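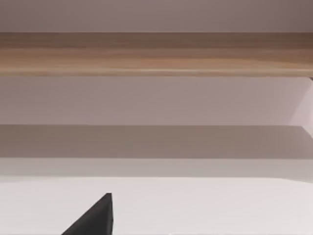
Wanted: a part-time minutes clerk for Bredthorpe Allotments and Commons Association

Hours: 16 a month, mostly evenings
Based at: the Tullow Road hut, and your own kitchen table
Start: October, or sooner if you can bear it

Bredthorpe has 341 allotment plots, two commons and a long-running disagreement about a hedge. We need someone to write down what is said about all of it, in an order that makes sense the next morning.

Our last clerk has moved to the coast and left us a very tidy filing cabinet. We have since untidied it. The new clerk will have a free hand to put it right, and we promise to look ashamed while it happens.

What you would be doing

Coming to 2 meetings a month, at 7.30pm, and taking the minutes. The meetings are meant to end at 9. Please arrange your bus home accordingly, which is to say don't rely on the 9.15.

Typing the minutes up within a week and sending them round. You will then get replies from people who remember saying something cleverer. You may correct errors of fact. You needn't improve anybody's jokes.

Keeping the waiting list up to date. There are 40 names on it, and a fair few of them ring up to ask where they've got to. They are usually polite.

Answering letters, mainly about water butts, bonfires and whether a trampoline counts as a shed. (It doesn't. We had a vote.)

What we're looking for

You should write clear, plain English and be able to tell a decision from a remark. Fast typing is useful. Shorthand would be lovely, although we'd settle for handwriting you can read yourself.

You don't need to know anything about vegetables. It may even help, as gardeners on the staff tend to get drawn into the blight discussion and stop taking notes.

We use an old laptop, a shared calendar and a printer that likes to be switched on well before it's needed. If you can manage those, you can manage the rest.

What you get

An hourly wage, paid monthly, travel costs within the parish, and paid holiday in proportion to your hours. There is tea. From June onwards there are also courgettes, and turning them down takes some practice.

How to apply

Send us a letter of no more than one page, telling us why you'd like the job and what you have done that is anything like it. Add half a page of minutes from any meeting you've sat through, real or family. Leave out the names if feelings were hurt.

Post it to the Tullow Road hut or put it through the green letterbox by the gate. The brown one belongs to the bowls club, and they do open things.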